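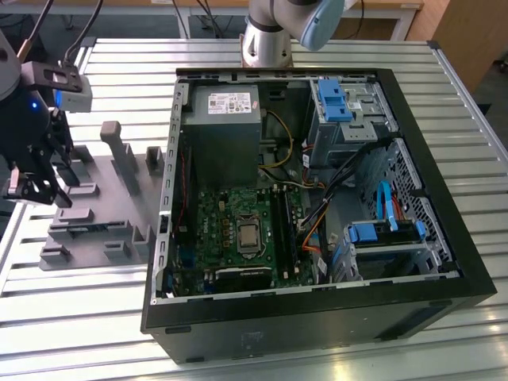 Visit report: open day at the Grerkon workshop
Module: Automation in Everyday Work

For our second project we had to visit a place where robots do a real job and write up what we learned. Our group of 13 went to the Grerkon open day in October, and I have to say I enjoyed it far more than I expected to when I signed the form!

Grerkon takes in old office computers and strips them for parts. Most of it is still done by hand at long benches, but one corner has been given over to the robots, and that was where we spent most of the afternoon. Our guide was Marjatta Koskela, who has worked on the cell from the beginning and was very patient with us.

The setup

There are 2 arms at the table, one on the left and one coming in from the far end. The table top is made of aluminium slats. The desktop tower is laid on its side with the side panel off, so everything inside faces up: power supply, the green Dell motherboard, memory slots, drive bays, and cables going in every direction. Next to it is a grey plastic tray covered in blocks and posts, which is for holding parts. The left arm has a camera fixed at the wrist, above the gripper, and its fingers have silver pads at the tips.

What we learned

I had assumed the hard part would be strength. Marjatta told us it is the cables. A drive bay is always in the same spot in a given model, but a cable lies wherever the last person pushed it, and if it crosses the thing you want to lift, the arm has to deal with it first. Looking down into that case, with a bright blue cable arching up on one side and an orange one looping towards the middle, I could see what she meant.

She also said they have practised on around 190 towers so far, and that a skilled person is still a lot quicker. I liked that she told us this straight away.

Fergal Moriarty from our group asked why the tray has so many different blocks. The answer was that a part needs to sit the same way every time, or the next step starts with a guess. We used this idea in our own model later (see section 4).

Problems with our visit

We only had 20 minutes for questions and ran out. Hoani had prepared a whole page about safety and got through half of it, so that section is thinner than we wanted. We have emailed the rest and will add the answers to the appendix when they come.

Next steps

Build the cardboard tray, test it with the school gripper kit, and compare our times with and without it.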